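3.2 Preparation and upkeep of the cell

The cell at the Holtport site has two arms fixed to one base rail in front of a wooden tabletop. A small camera is mounted at the wrist, close to the fingers, and one more camera looks at the table from the head position. Before each block of trials the operator moves the arms to the rest pose and starts the Nedell checking routine, which compares the stored joint offsets with the measured ones. If any joint differs by more than the limit, the block is not started.

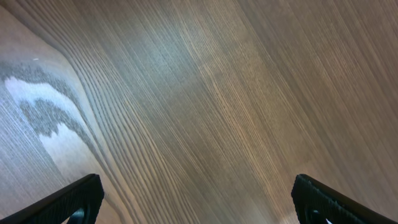

The finger pads need the most care. They are black and textured, and during long use they collect dust and small fibers, so the grip becomes weaker on smooth handles. We wiped the pads after every 32 grasps and replaced them in pairs. In total 2246 grasps were made in August, and 3 pairs of pads were used up. The wrist camera was refocused only when the pads were changed.

The task objects are common hand tools, among them needle-nose pliers, screwdrivers and red-handled shears. For the wrist calibration they are put side by side, with the working ends in the same direction.

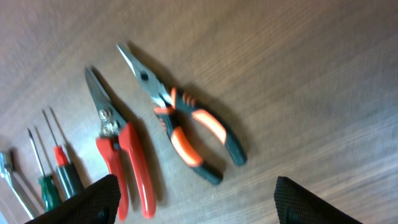 With this layout the Esfahani estimator gives a stable grasp angle for long, thin handles. It was less stable while the wrist was moving fast, and for this reason we reduced the wrist speed in the last part of the approach. The same limit is kept in the Wakden controller for all results in Section 4.

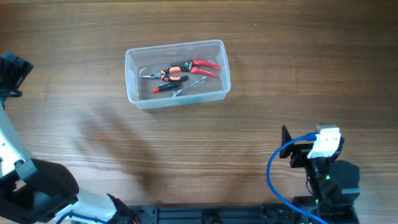
Figure 4. The cell from the head camera, with the two arms and a clear plastic container holding four hand tools.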